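Home > Workshop > Builds > Gallery

Filed under: Robots, Home Automation, Simulation

The Clinwood Kitchen Helper, So Far

Hello again, and thank you to everyone who wrote in after the last batch of pictures! For anyone new, Clinwood is the name Demetrio Bermúdez and I gave to the kitchen helper we have been putting together in my garage, on and off, for longer than either of us likes to admit. These days a good deal of the work happens on the computer, in a simulated house we call Tarkarby, where the doors can be slammed all evening long and the neighbors never hear a thing. Both of these come from our November evenings in there, with the yellow and white doors we have both grown oddly fond of. 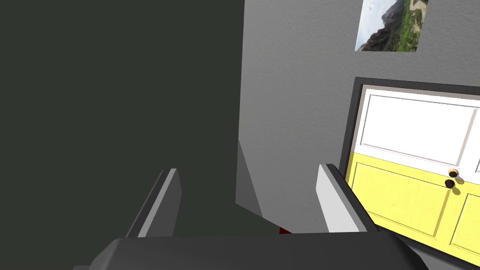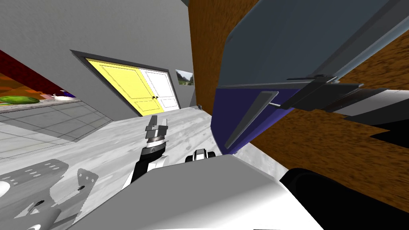
Tarkarby, inside the simulator: the gripper near the doorway in the first, and the arm over the marble countertop in the second, with the teapot on the counter off to the left.

I do love that teapot. Demetrio wanted to clear the kitchen out and keep only the things we were testing, and he may well be right (he usually is about anything to do with speed), but I find I think better in a kitchen that looks as if somebody might come in and make tea. So the teapot stays, and so does the landscape picture on the wall, which I have looked at so many times by now that I feel I've walked up those green slopes myself.

Doorknobs have turned out to be our big winter subject. They're small, they're round, and the pair in Tarkarby sit very close together, so the hand has to come in neatly if it's going to close on one and leave its neighbor alone. We have made 300 tries at it since we started keeping a proper notebook, and 66 of those went into the column Demetrio labels "would show my mother." I would be a little more generous than that, but it's his column and his mother.

The fingers themselves are flat and plain, and I know a few of you have asked whether we shouldn't give them some sort of soft pad. We have three shapes of pad drawn up and I keep changing my mind about which one to make first! My favorite is the one with a shallow groove down the middle. If you've fitted something like it to a gripper of your own, please do write and tell me how it held up, and what you glued it on with, as I've had no end of trouble with glue.

Over on the garage side, the real bench is still mostly wire and good intentions. The base board we cut is 700 millimeters long, a bit more than I had planned for, and it meant moving the paint shelf and then, of course, everything that lived on the paint shelf. The lovely people at Sotomayor let us have a box of offcuts, and I've been sanding those in the mornings before it gets too warm by the heater.

Next up is the drawer routine, which we've named Durkusholm for reasons that made perfect sense at eleven at night. More pictures when I've sorted through them.

Noura Hijazi

Older galleries | Parts list | Guestbook | Write to us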